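1/ Right, a thread about going back to choir after 11 years of singing only in the car. Mostly for Yaa, who keeps asking how it's going and gets a thumbs up from me every time.

2/ I joined Gillach in July. Saturday mornings, no audition, £5 on the door and bring your own mug. I stood with the altos for three weeks before Telmo Gallardo (he conducts) very gently suggested I might be a tenor. He was right and I'm thrilled - we get all the good bits!

3/ Reading music has come back slower than I'd hoped. I can follow the shape of the line, up a bit, down a lot, but counting rests is beyond me. I came in a whole bar early last week, LOUDLY, on the word "death".
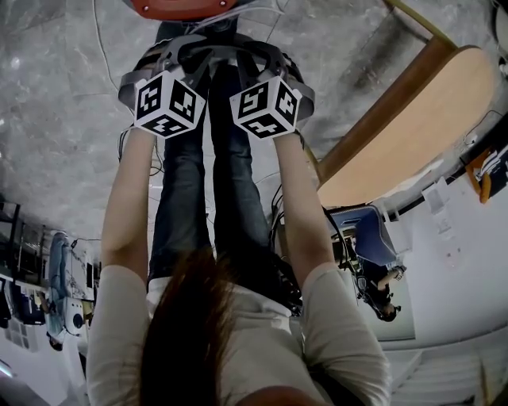
Long hair, cream top, both hands busy

4/ The big piece for the concert is 241 bars long and in Latin. I've been learning it on the bus with one earphone in, mouthing away like a goldfish. Kwesi in the basses writes his out phonetically on the back of his hand, which I may steal.

5/ Things I'd forgotten: how hungry singing makes you. How nice it is to breathe at the same time as forty other people. How long a top F lasts when you've run out of puff.
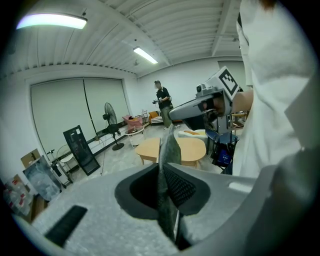 Crumpled bit of grey-green cloth, getting a good pinch

6/ Also, warm-ups! I used to hate the siren noises and now I do them in the kitchen while the kettle boils. Sorry to next door.

7/ We've sold more than 900 tickets across the two nights, so I'm now properly nervous. If you're coming, I'm back row, second from the left. Please don't wave, I'll lose my place.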